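Lighting open day at Hasdale, Sat 5 April

Quick write-up before I forget it all. Typed mostly on the train so excuse spelling.

Background for anyone new: our road has had the glare problem since January, when the yard at the bottom swapped its old lamps for the very white ones. Blackout blinds helped a bit. Letters didn't. So when Hasdale put on a public open day about outside lighting and neighbours, I went, with a notebook and a cheese roll.

Got there late. Bus. Missed the welcome, but Huw Yorath was still on his feet doing the first talk, coat on, because the heating hadn't come up yet. He fits lights for a living and spends a good part of his week going back to refit other people's. Main point: most complaints he gets sent to are about angle. Lamp is fine, wall is fine, fitting is tipped up so it throws light straight across the road into a bedroom. He reckons a flat fitting, facing down, sorts the majority of them. Ten minutes up a ladder.

Someone asked about brightness. He said people buy by the biggest number on the box. For a back door he'd use a 900 lumen lamp and no more, and he'd rather go lower.

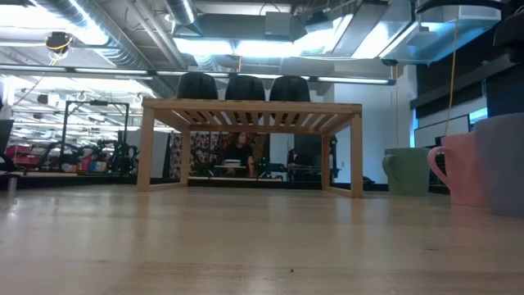
Then sensors. Long bit on sensors. Set them too keen and every cat, fox and hedge sets them off, and a light that snaps on and off all night is worse to sleep next to than one that stays on. I hadn't thought of that but yes, the Espinoza estate side of our road is exactly that. His advice was to cover part of the sensor so it only looks at your own path. Tape will do to test it. Try it for five nights before you drill anything.

Tea. Queue long, biscuits decent. Got talking to a couple who have a tennis club behind them and have given up on their back bedroom completly. They sleep in the dining room in winter. They were very cheerful about it, I would not be.

Second session was Canan Avcı on how to raise it with a neighbour. This was the one I'd come for. Notes as I took them:

Go round in daylight. Not at midnight in a dressing gown.

Assume they don't know. You can't see your own floodlight from inside your own house, curtains shut, telly on.

Ask them to come and stand in your bedroom after dark. She says this works better than any letter. Bit awkward to ask. Ask anyway.

Don't start with the council. You can go to them, and sometimes you'll need to, but once an official letter lands the chat over the fence is finished.

Keep a diary. Time on, time off, which room, whether you could sleep. Photos are less use than you'd think, phones make everything look either pitch black or like a football match.

She got a few groans for the bit about offering to pay half for a new fitting. Man near me said why should he pay for somebody else's light. Fair question. Her answer was that he'd already spent more on blinds. He had, as well, he'd just told us. 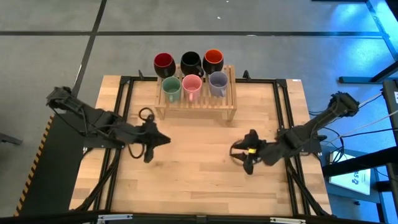

After lunch the stands. Not many. Jernex had a row of shades and clip-on hoods for existing lamps, and you could hold them and try the hinges. Sturdy, a bit stiff. The chap let me work one on and off a few times and I managed it without tools. Took a leaflet, no prices on it, which annoyed me. Have emailed.

Fluvodus had warm coloured bulbs in a dark booth, with a switch so you could go between the white and the amber. Good idea, queue out the door of the booth. Difference is bigger than I expected. The white one made me squint and the amber one just looked like a porch. I'd put the amber one up tomorrow if our landlord would let me.

Also a table about bats and moths that I meant to go back to and didnt. Sorry. If anyone else went please add it in the comments.

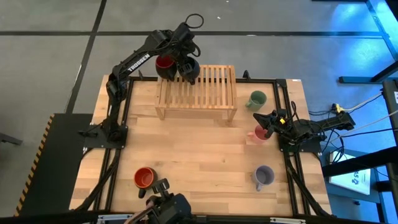 Last thing was questions, both speakers up front. Mostly people describing their own floodlight at length. One useful answer for us: if it's a business, ask who looks after the site, not who is on the gate, and ask for the lights to be dimmed after closing before you ask for them to be moved. Dimming costs them nothing. So that's my plan for the yard.

Practical stuff if they run it again. Free in. Parking is poor. Room is cold till lunch. Two sessions plus stands is plenty, you could skip the last half hour. Bring a photo of your wall fitting taken in daylight, Huw was looking at people's phones by the exit and telling them what they'd got.

I've a spare set of the handouts, five pages, will put them through the door at number 5 first and they can pass them along. Going to see the yard people this week, will post what they say.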